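Does a "cold-sensitive" tomato really lose flavor in the fridge, or is this one of those things people repeat?

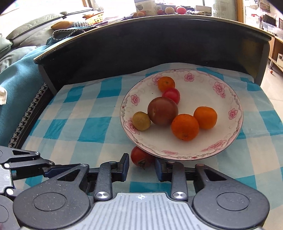
I keep getting told off for refrigerating tomatoes. My sister-in-law does it, the woman at the Berel market does it, and now there's a little printed card in the bag from Stolau (the produce box I get every other week) saying "never chill." Never is a strong word. The card gives no source, naturally, and the same company tells me to keep their lemons "in the light," so I'm not inclined to take their word for much.

My situation: two of us in the house, kitchen gets hot by 4 in the afternoon from March onward, and whatever I leave out is either perfect for one day or leaking by the next morning. I paid $8.96 for the last lot and threw a good part of it in the compost. If the choice is between slightly duller tomatoes and no tomatoes, I know which I'd pick. But I'd like to know whether the "slightly duller" part is even real. Has anyone tasted them side by side without knowing which was which? I don't want to hear what your grandmother did, unless she did it blind.

Also, while I'm at it, does the same rule apply to citrus? Half the sites say counter, half say crisper drawer, and they all sound equally sure of themselves.

Posted by Shobha Lobo

Sowmya Pai

It's real but oversold. Cold slows down the parts of a ripe tomato that make its smell, and smell is most of what you think of as taste. It can also turn the flesh mealy if the tomato wasn't ripe when it went in. That second problem is the one I'd worry about. An underripe tomato that goes in the fridge is going to come out disappointing, and leaving it on the counter afterward doesn't always rescue it.

A fully ripe one is a different matter. I did the test you're asking for, more or less, because I was as tired of the argument as you are. I bought ripe tomatoes from one stall, left half on the counter and put half in the fridge, and two days later let the cold ones sit out until they were back to room temperature. My husband cut them up and handed me pieces with my eyes shut. I preferred the counter ones, but I got a couple wrong, and I wouldn't have noticed any difference at all in a sandwich. Straight from the fridge I could tell every time, and I suspect that's where most of the complaining comes from. People eat them cold and blame the storage.

So what I do now:

Not ripe yet: counter, out of the sun, stem end down. Don't pile them up.
Ripe and being eaten today or tomorrow: leave them alone.
Ripe and not being eaten: fridge, then out an hour or more before dinner.
Cut: fridge, covered, no debate.

I'd ignore the bit about stem end down if it annoys you. The idea is that it slows moisture loss through the scar. I've never checked whether it matters over a few days.

For citrus, the fridge wins if you care about how long they last. On the counter mine are fine for a week and then the skins start going hard. In the drawer they last several weeks. They look nicer out, and I think that's the whole case for the fruit bowl. Warm them up a bit before you juice them.

One caution about keeping everything together. Ripe tomatoes give off ethylene, the ripening gas. Oranges and lemons aren't going to get any riper once picked, so don't expect them to sweeten up, but I'd still go through a mixed bowl every day or two and pull anything soft. One moldy orange will take its neighbors with it.

Kadri Kazlauskienė

Never refrigerate tomatoes. It kills the flavor. Buy fewer at a time.

Aušra Vasiliauskas

"Buy fewer" is fine if you live over a shop. She said she gets a box.

I'd go along with most of the long answer, except that I don't trust one person tasting at one table, and I'd say the same about my own results. The variety makes more difference than the storage. The supermarket ones I buy in winter taste of nothing before they go near a fridge, so I can't see what's left to protect. A good one from somebody's garden I'd leave out and eat that night.

What nobody has brought up is how cold your fridge runs. Ours freezes lettuce at the back. The door shelf is milder, so that's where my tomatoes go, in a shallow dish with a paper towel under them. I can't prove the towel does anything. And if your kitchen is really that hot, try a closet or the floor of a north-facing room before you give up on the counter. My hallway cupboard stays cool into June and buys me an extra 3 days on the big ones.

As for the lemons "in the light," I have no idea what they mean by that. Ask them.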